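3.2 Resetting the table

Loose utensils were gathered before the caddy was returned to use. A patterned cloth covered the table, and a thin wooden stick could lie across its printed grid with little contrast.
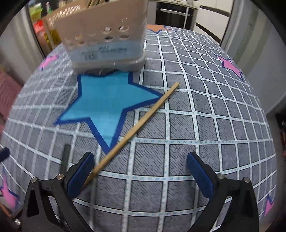 Households in the Neltden sample differed mainly in where long items were kept.

Figure 2. Chopsticks and a ladle in a beige plastic caddy.

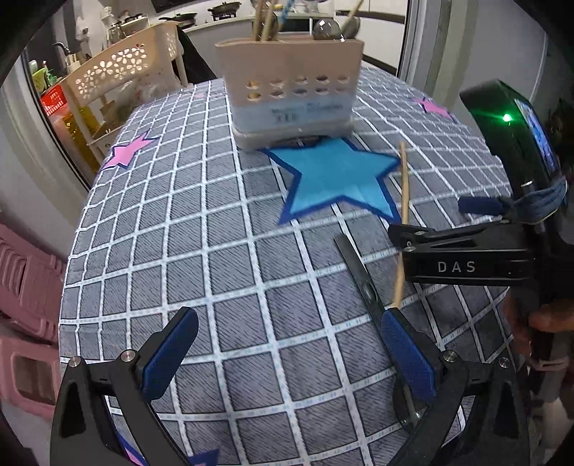
Lorcan Ó Néill objected that upright storage suits chopsticks but makes short spoons hard to find.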